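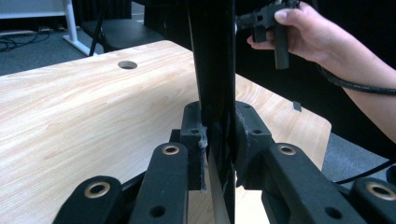 Tuesday, late afternoon

Spent most of the day on the custody log extraction for the Teltska station and I'm cross-eyed, so this will be scrappy. The good news is that the scans are all in! 2720 pages, which is fewer than the 3000 we were promised, and I've written to Warko to ask where the rest went (they did the scanning, so they ought to know if a box got left behind).

The date parser is much happier now. It was reading the night shift as belonging to the day before, so anyone brought in after midnight looked as if they'd been held a whole extra day. I've fixed that and rerun the first 800 pages. The release times still look odd to me – far too many of them on the hour – but I think that's the desk sergeants rounding and I'm leaving them exactly as written. 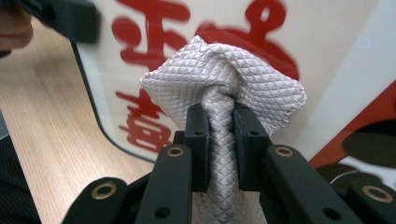
There are also 2 entries with an arrest time later than the first magistrate hearing, both from the Ersoy book. Could be a slip of the pen, could be something the lawyers will want. I've flagged them in the shared sheet and haven't touched the values, so please don't tidy them up if you're in there before me.

Handwriting is still the big headache. The Turis pages are lovely, the Ersoy ones are dreadful, and whoever filled in the medical check column used a squiggle that might be "seen" or might be "sent". I tried reading a page aloud and got no further.

To do tomorrow: chase Warko, run the remaining pages, ask the legal side which spelling of the station name they want in the tables. Backup is running now, leave the machine on please.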